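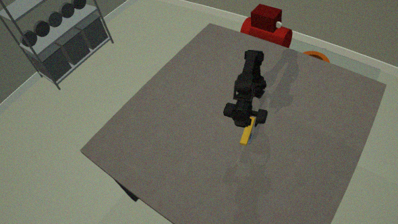

## Visit report: Holmgren tile works, Vaver site

Visit date: 28th March. Purpose: to see the drying and firing lines before we decide on floor tile for the Ako station underpass. The order would be placed in May at the earliest.

### Arrival and raw material

The Vaver site sits between the rail spur and the river, and the visitor entrance is on the rail side. Safety shoes are lent at the gate in whole sizes only. Anyone who takes a half size should bring their own.

Clay arrives by truck from two pits and is kept in separate covered bays. The red clay shrinks more than the buff, and the two are blended before milling. The blend ratio was not given to us. Moisture is checked at the bay, again after the mill, and a third time at the press hopper. The readings are written on a card that travels with the batch, and the card is kept for 7 years.

The mill was stopped for a liner change during our visit, so we saw the slip tanks only. They are stirred slowly and continuously. The floor there is sloped to a center drain and was clean apart from the area under the screen deck.

### Pressing

Three presses are installed and two were running. The third is used for trim pieces and stair nosing, which are made to order. Our underpass has two flights at the north end, so nosing matters to us - we asked for lead times and were told to put the question in writing.

Green tile comes off the press with a slight burr on the long edge. A rotating brush takes this off before the dryer. We handled several pieces at this stage and the edges were consistent. Two had a corner chip and went back to the scrap hopper for re-milling.

Size is the main thing to settle on our side. The nominal 300 mm square tile is the standard product and is always in stock in gray and buff.

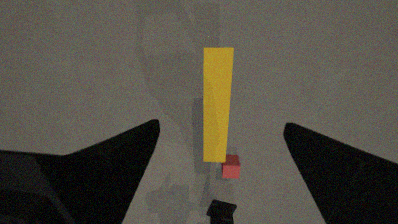
The narrow format is pressed in shorter runs and has to be ordered by the full pallet, with 134 pieces to a pallet. Given the width of the underpass, the square tile needs fewer cuts along the drain channel, but the narrow one follows the curve at the south ramp better. Mixing the two is possible if both come from the same firing batch.

### Drying and firing

The dryer is a single-deck roller type heated with air recovered from the kiln. Tile leaves it dry enough to ring when tapped. The kiln itself is a roller hearth, long and unremarkable to look at, with sight ports on one side. Temperature curves are shown on a screen at the control desk, and the operator let us scroll back through the previous shift. The curve was flat through the soak zone with one short dip, logged as a gap in loading.

Cooling is the stage that has given trouble in the past. Fast cooling caused fine cracks on the underside of the thicker tile, and an extra section was added to the kiln exit. We were shown retained samples from before and after the change. The later samples were sound on both faces.

### Testing

Slip resistance is measured on site with a pendulum, wet and dry. Water absorption is done by boiling. Frost cycling is sent out to Tisix, and the most recent report was available to read but not to copy - we have requested a PDF.

### Open points

- Written lead time for stair nosing
- Frost report from Tisix
- Confirmation that square and narrow tile can be held from one batch
- Price of delivery to Ako with tail lift, as the station yard has no forklift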